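Chess set storage: is a tray bad for the pieces?

Posted in Board games – care and repair

I have a mid-priced set, bought second-hand, and the felt is lifting from the bases of several pieces. I want to re-felt all of them and then change how I store them. At present they go loose in a drawstring bag. Is an open tray any better, and what glue should I use? The pieces are weighted. Room humidity is not controlled.

Jaltton

Glue first. Use ordinary PVA, thinly spread on the base and not on the felt. If it soaks through, the felt dries hard and will scratch a polished board. Procedure I follow:

Peel off the old felt and scrape the residue with a blunt blade.
Rub the base on 166 grit – whatever you have near that will do – then finish with 800.
Apply glue, press the piece onto a sheet of felt and leave it for 50 minutes under its own weight.
Trim round the base with small curved scissors once it is firm.

If the weight rattles, fix that before gluing. Drip a little epoxy into the cavity and leave the piece upside down overnight.

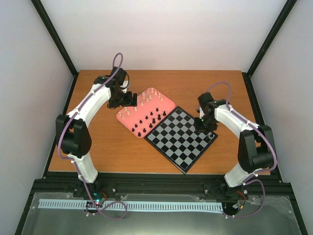
Chess setup on a wooden tabletop.

As for storage, a bag is the worst option for felt. The pieces rub against each other and the edges lift again. A tray is better, provided the pieces are not piled up. Line it if the bottom is hard. Keep it away from radiators and direct sun, as pale pieces can yellow and varnish can craze.

Erketti

Agree on the PVA. Disagree on leaving the tray open. Dust settles into the knights' manes and is tedious to remove. Any lidded box is fine. I paid 20 for mine, felt-lined, second-hand.

Stojanovska

Either works. Check these before you buy anything:

Rim height. A low rim makes pieces easy to pick out, but they will slide off if you tilt it.

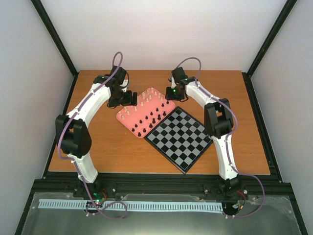 Floor area. Both colours should fit without stacking. Measure the king's base and allow a little over for each piece.

Smell. Some cheap foam liners give off fumes and leave a sticky film on lacquer.

Ikico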